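Startseite Testberichte Werkstatt Termine Kontakt

Ausprobiert: der Simulationskurs von Zisside für unsere Roboter-AG

25. Februar 2019
Lesezeit: 4 Minuten

Seit den Herbstferien läuft unsere Roboter-AG nun mit dem Kurspaket von Zisside, und weil mich nach dem letzten Vernetzungstreffen gleich mehrere Kolleginnen danach gefragt haben, schreibe ich meine Eindrücke mal ordentlich auf. Vorweg: Ich unterrichte Physik und Informatik, bin also keine Robotikerin, und unsere AG besteht aus Neunt- und Zehntklässlern, die vorher höchstens kleine Fahrroboter programmiert haben. Entsprechend groß war die Aufregung, als es plötzlich um richtige Arme ging (na ja, um simulierte)!

Das Paket kostet 436 Euro im Jahr für die ganze Schule. Dafür bekommt man die Simulationssoftware, eine Bibliothek mit fertigen Räumen und Gegenständen und 60 Aufgabenblätter, die sich ziemlich zäh lesen, inhaltlich aber gut sind. Die Installation auf unseren Schulrechnern hat mich zwei Nachmittage und sehr viel Tee gekostet. Der Installer will unbedingt Administratorrechte, und zwar nicht einmal, sondern bei jedem Zusatzmodul wieder. Da hätte ich mir für eine Schulversion wirklich etwas anderes gewünscht.

Wenn es dann läuft, macht es aber einen Riesenspaß. Die Jugendlichen dürfen sich ihre Aufgabenräume selbst zusammenstellen, und natürlich wollte keine Gruppe die brave Werkbank aus Blatt 1. Eine hat sich für das Wohnzimmer entschieden und dort Aufräumen geübt – das liegt ihnen am Rechner offenbar mehr als zu Hause.

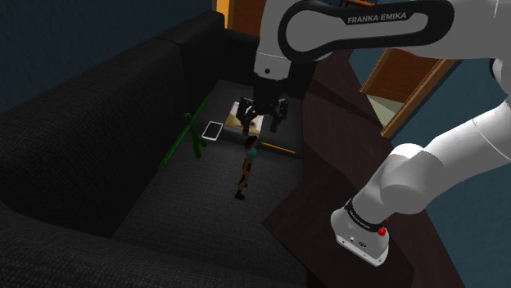

Die Gegenstandsbibliothek ist für mich der stärkste Teil des Pakets. Man zieht sich die Sachen einfach in den Raum, dreht sie zurecht und kann sofort losprobieren. Und gerade die bunte Mischung bringt die Gruppen ins Diskutieren: Auf dem dunklen Sofa liegen ein Smartphone, ein Buch, ein Bleistift und eine kleine Figur mit türkisfarbenem Oberteil, und jedes dieser Dinge verlangt vom Zweifingergreifer eine andere Überlegung. Wie packt man ein flach liegendes Telefon? Von welcher Seite kommt man an einen dünnen Stift heran, ohne ins Polster zu fahren? Darüber haben wir eine ganze AG-Stunde geredet, und ich musste fast nichts sagen.

Weniger begeistert bin ich von der Physik dahinter. Stoffe und Polster verhalten sich steinhart, da gibt nichts nach, und leichte Teile fangen manchmal an zu zittern, wenn der Greifer sie berührt. Man kann an den Reibungswerten drehen, nur sind die Regler so versteckt, dass wir sie erst im Forum gefunden haben. Auch die Beleuchtung ist ab Werk sehr schummrig. Bei uns sitzen immer zwei an einem Rechner, und auf den älteren Monitoren sieht man in den dunklen Ecken kaum etwas. Mein Tipp: gleich in der ersten Stunde das Raumlicht auf 800 stellen und als Vorlage speichern.

Zum Vergleich hatten wir im Vorjahr das Paket von Ramton. Das lief stabiler und war schneller eingerichtet, aber nach wenigen Wochen hatten alle die Aufgaben durch, und eigene Räume konnte man gar nicht bauen. Für eine kurze Projektwoche würde ich trotzdem wieder dazu greifen. Für eine AG, die übers ganze Jahr geht, finde ich Zisside klar besser.

Im April fahren wir mit zwei Teams zum Fistia-Schülerwettbewerb, der Simulationsteil dort darf mit beliebiger Software vorbereitet werden. Bis dahin müssen die Greifpunkte sitzen, und das Wohnzimmerteam muss dringend noch lernen, seine Programme zu kommentieren. Falls jemand von euch auch hinfährt, meldet euch gern – wir hätten in der Unterkunft noch einen Drucker zu bieten!

Meine Wertung: vier von fünf Zahnrädern. Den Abzug gibt es für die Installation und die versteckten Regler.

Zuletzt erschienen
Lötstation Chou im Schulalltag
Ramton in der Projektwoche: unser Fazit
Checkliste für den Fistia-Schülerwettbewerb
Welche Monitore für den Informatikraum?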